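Setting Up a Work Board on a Table

A flat board gives you a clean surface to work on and protects the table underneath. A plain rectangular one is fine. I use a white board on a dark gray table, so the edges are easy to find.

Step 1. Clear the table
Take everything off and wipe it down. Grit under the board will make it rock and can scratch the finish.

Step 2. Measure
Leave at least 7 inches between the board and the front of the table - more if you rest your forearms there. My table is 35 inches deep, plenty for most boards.

Step 3. Lay the board flat
Line up the long side with the table edge and press down on each corner. If one lifts, turn the board over and try again. Keep the middle clear until you are happy with the position.

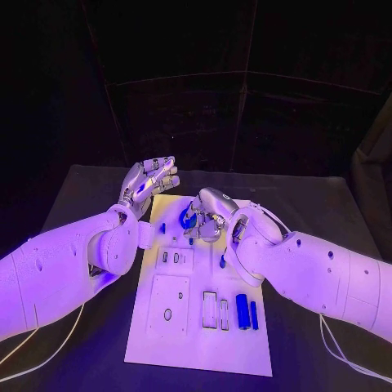

Step 4. Mark the corners
Put a small piece of masking tape on the table at each corner. Next time you can set the board down in the same place without measuring.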